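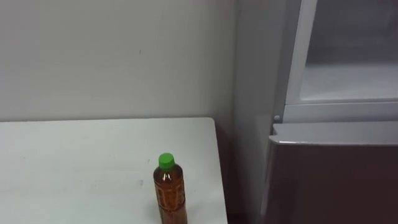 Ojārs Koppel reckons we should have stopped the job after the first bottle and not the third, and having read back through the log I think he's right, but let me tell it in order.

Welcome to the gallery for the fetch-and-shelve trials! Long-time readers will know the task by now: find the bottle on the table, pick it up, get to the fridge, open it, put the bottle in. The kit is a Rustad arm on a Kirnex base, with planning software from Clernik that we've been using since February. It had been going so well. We were 47 runs in without so much as a wobble, and I had (foolishly) started telling people we'd make 200 by the end of the month.

The table, the bottle with the green cap and the fridge with its dark lower front are the whole course, really. It looks like nothing, doesn't it? The bit that bit us is the dark gap between the table and the fridge. On run 48 the base had drifted slightly after a wheel slip, the planner didn't notice, and the arm swung across low and let go of a full bottle over the gap. It had decided it was already at the shelf!

The log said "placed". So did the next one, and the one after that. 3 bottles on the floor, three cheerful green ticks on my screen, and me in the next room making toast. The third one split, and the base drove through the puddle with its skirt off, which is the part I'm least proud of. Nothing shorted, but I pulled the plug at the wall and left everything to dry for 2 days.

What we've changed so far: the gripper now has to feel something under the bottle before it opens, the base checks its position again before every swing, and a "placed" only counts if the shelf camera agrees. There's also a big red stop button from Rolalard on a long lead, and it comes with me when I make toast. Ojārs wants a drip tray fitted under the base electronics as well. I've ordered one, and the count goes back to zero when it arrives.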